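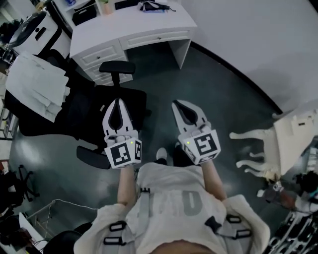 Both hand units on, before the desk and chair run.

Re: Can machines do household chores yet?

sengar_bench wrote:
Picture is from my side of the Sistlow work. Handheld grippers, a marker on each cube for pose, harness over the shirt. The chore list is plain: fold the cloth on the chair, set the stool upright, tidy the desktop. A person does these without thinking. Our trained policy finishes the cloth fold in 97 tries out of 500. I would call that a no.

Daltstead_Ops wrote:
97 of 500 on a single cloth, or mixed?

sengar_bench wrote:
Mixed. Towels do better than shirts. I have 2,359 demos logged and most of them are towels, so read into that what you like.

Britta Seidel wrote:
I disagree with the "no". On our shop floor in Daltstead two arms load parts trays all shift and the stop rate is low enough that I quit tracking it in September. It is a chore by any fair definition. The home case fails on clutter and floor space.

rrusu wrote:
Your trays arrive in the same place every time, Britta. Put one on a chair with a cable across the floor next to it and see what the stop rate does. - Ruxandra Rusu

Britta Seidel wrote:
Agreed, but then the question is about rooms and the thread title is wrong. Fix the room and the machine is fine.

rrusu wrote:
People will not fix the room. I tested the Sultari unit at home and gave up on moving furniture for it by the second evening.

Daltstead_Ops wrote:
Stool is the harder item, in my view. Lifting from the side with those tapered fingers needs grip force at a bad angle, and the legs catch on things. What closing force do you get at the tips?

sengar_bench wrote:
Not measured under load. I can lift the stool by hand with the units on if I take it near the seat. By a leg it twists out. Will put a gauge on it and post numbers.

Britta Seidel wrote:
Post the towel-only rate too, please. The mixed figure hides it.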